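Household Economics 2 – Handout for Week Two
Bread at home: does the machine pay for itself?

Read this before the session. You will need last week's sheet on fixed and running costs.

The claim we are testing is an old one: a loaf made at home is cheaper than a loaf from the store, so any appliance that helps you make one is a saving. I have doubts about both halves.

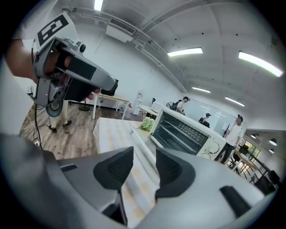
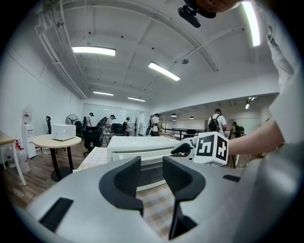 Aitana Urquijo objects that I am too quick to price everything, and that people who bake do it for the taste and would go on baking at a loss. Fair enough. But then they should say they have a hobby. The brochures don't talk about taste, they talk about money, and so money is what we check.

1. What the brochures count

The Fasach brochure takes flour, yeast and salt, adds them up, and sets the total beside the price of a good bakery loaf. Look at what has been left out. There is no electricity. There is no purchase price for the machine. There are no failed loaves. And the comparison is with the most expensive bread on the street, when most households buy the sliced kind. Change that one line and much of the saving goes away before you have touched anything else.

The Claltex brochure is a little better. It has a line for power, though it gives one flat figure for every loaf and doesn't say where it came from. Treat it as a guess.

2. Spreading the purchase price

Divide what you paid by the number of loaves you will really bake. The word "really" is doing the work here. MacPherson assumes 487 loaves over the life of the machine and calls this modest. It is more than one a week for nine years. Ask anyone with a bread machine in the back of a cupboard how they did.

Take a machine that costs 200 dollars. On the MacPherson figure that is 41 cents a loaf. If you give up after fifty loaves, it is four dollars a loaf, and you have not bought flour yet.

3. Time

Writers on this subject split into two camps. One gives your time a wage, and home bread becomes absurdly expensive. The other gives it no value at all. I don't trust either. Most of the hours in a loaf are waiting, and you can do other things while you wait. Count the minutes when your hands are busy, write them in a separate column, and do not turn them into dollars unless you would otherwise have been paid for them.

4. Waste

Drurnalent's household survey, which gets quoted a lot, says home bakers throw away less bread. It asked them to remember. People remember the loaf they ate. Until somebody weighs the trash I would leave this out of the sum – on both sides.

For next session

Pick an appliance you or your family own. Find what it cost, estimate the uses so far, and work out the cost per use. Then do it again with half as many uses. Bring both answers and the receipt if you still have it. November prices are fine for ingredients, but say which store they came from.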